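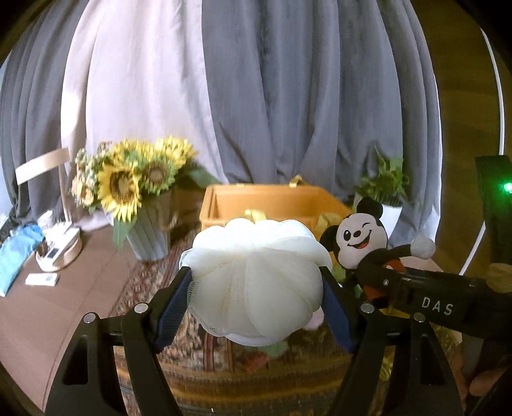 Bramwell Toy Basket Tidy - data card

Version: November, second pass
Maintained under: Pison home tidying collection
Contact: open an issue, we read them in the evening mostly

What this is

Short recordings of small soft things and the basket they live with. Plush toys, a mesh bath sponge, a flat Minion toy, a ball, bits and pieces. One household activity per clip, no cooking, no laundry (laundry is in Plivstead, seperate download).

Contents

3,703 clips
387 sessions
41 item types in the label list
Split by session, never by clip. Please keep it that way if you re-split.

Items

Labels are plain words. plush_character, plush_other, bath_sponge, flat_toy, ball, small_misc. Character names go in the notes column, so Mickey Mouse and the Minions are both searchable there but are not classes of their own. Bath sponge is its own class on purpose - it squashes, it changes outline every time, and the first pass had it lumped in with plush, which made a mess of both.

small_misc is a dumping ground. Sorry. Anything under 10 clips went in there.

Basket

Container label is "basket" whatever it's made of or whatever color it comes out as. Yellow and orange are merged in the color field, room light moves it around too much to argue over. Ribbon handles and straps get their own tag (ribbon), even when they hang over the rim and cover part of an item. 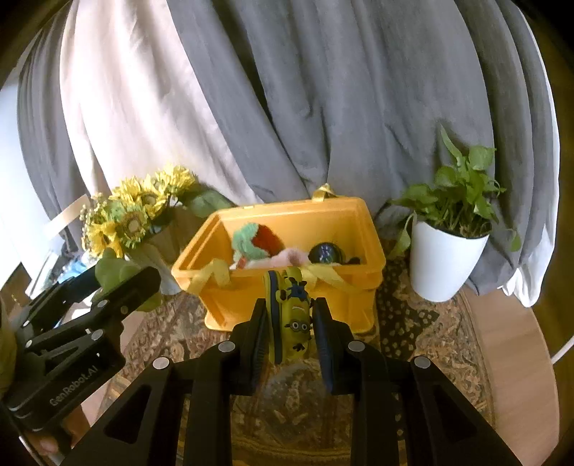 Room

Floor level, lived-in, decorations left where they were. Artificial sunflowers in a white vase, a potted pothos. Both are tagged decor and neither should be treated as an item to put away. One early annotator pass had the pothos leaves as small_misc, fixed in this version, tell us if you find leftovers.

Known problems

- Fuzzy fruit or vegetable plush: nobody agreed which. Label is plush_other, leave it.
- Pale pink things against pale backgrounds, loose outlines.
- Flat toys seen edge on are often missing a label altogther.
- Session notes from Flullus use the old names (puff = bath_sponge, tub = basket). Mapping is in names_old.txt.

Not in here

No weights, no sizes, no prices. No sound.

To do

Redo ribbon tags in the second half. Split small_misc. Add the shelf sessions once they're checked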